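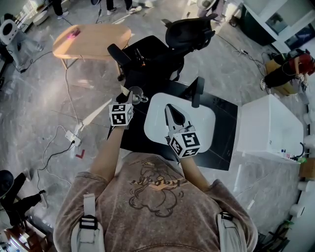
A Visit to Kuvetti, and the Morning Monti Missed the Tray

Posted May 11, 2020

Home | Visits | Workshops | Museums | About

Print this page | E-mail this page

I have owed you this report since November, when I finally took the train out to Zuvska to spend a day at Kuvetti, and I can only say that my notebook went missing behind the piano and has now come back. I'm very glad it did, as I had written down far more than I remembered, including the price of the soup.

Kuvetti has its rooms above a former dairy, up a flight of stairs that will get your heart going. They welcomed us very kindly (there were 12 of us on the tour, most from the model engineering club and a few who had simply seen the notice) and gave us coffee before anything else, which I always take as a good sign. The work there is teaching a robot arm to do small household jobs with cups and trays and so on. The arm is called Monti, and it lives in a room of its own at the end of the hall.

Most of the day's work, though, is done by people. You wear a harness with pale gray straps over your shoulders, take a gripper in each hand, and go about moving things on a table. A small clear cup with a handle, for instance, and a white tray to put it on. Each gripper has a white cube on it printed with black-and-white square patterns, and the software follows those patterns to work out where the hand has been. Later on, Monti learns from the recordings. I had a go myself and was dreadful at it! You reach for a cup the way you have all your life, and your fingers end up well behind the place where the gripping happens. I got one onto the tray at last and was given a round of applause that I didn't deserve.

What went wrong

After lunch we were taken down the hall to see Monti put a cup on a tray. The arm came down nicely, closed on the cup, lifted it, swung across - and let go over nothing at all, a good hand's width short of the tray. The cup broke on the floor. There was a stop button on the wall and our guide had pressed it before I had finished saying "oh."

I have been on a good many of these tours, and the usual thing at such a moment is a cheerful word about gremlins and a quick move to the gift table. The Kuvetti people did something I liked much better. They swept up, made sure that none of us had been hit by a splinter, and then asked whether we would care to stay while they looked for the cause. Of course we would. Two of our party missed their train over it.

The first suspect was Monti's own gripper, made by a firm called Faltus, which had been slow to close earlier in the week. They opened and closed it again and again with the arm locked, and it behaved perfectly. Then they went back to the recordings. The newest set had 306 of them, and when they drew all the hand paths on a screen, even I could see there were two bunches of lines where there should have been one. The second bunch ended short of the tray every time.

By teatime they had the answer. One of the cubes had been taken off for cleaning and put back a quarter turn around from where it belonged. It looked just the same to anybody holding it, but the software was reading the wrong face as the front and had been placing that hand a little to one side ever since. In the set were 157 recordings made after the cleaning, and every one of them had to come out. You could hear the groan. That was nearly two weeks of somebody standing at a table picking up cups.

What they changed

I wrote afterward to ask how it had ended, and had a long and friendly letter back. The cubes now have a notch on the underside, so they go on one way only. Each session begins with touching the gripper tips to a fixed point on the table, and if the numbers come out wrong the recording won't start. Visitors now stand behind a clear screen in Monti's room, and the cups used for showing off are plastic. I was a bit sorry about the screen, I'll admit, but we had been standing awfully close, and I noticed at the time that the marked line on the floor had been drawn for a shorter arm. They had noticed it too. The line has been moved.

My one remaining grumble is cables. There is a great deal of wire on the floor in places like this, and if you are unsteady on your feet, as I am these days, you will want to keep your eyes down and take your time.

Getting there

From Zuvska station it's an easy walk along the canal, then left at the bakery. The soup at the bakery is lentil and very good. There is no elevator at Kuvetti, so do telephone ahead if stairs are a trouble to you, and they will bring some of the grippers down to the ground floor. Tours are off for now, but I'm told the waiting list is still open.

Share (12) | Comments (2) | Print | E-mail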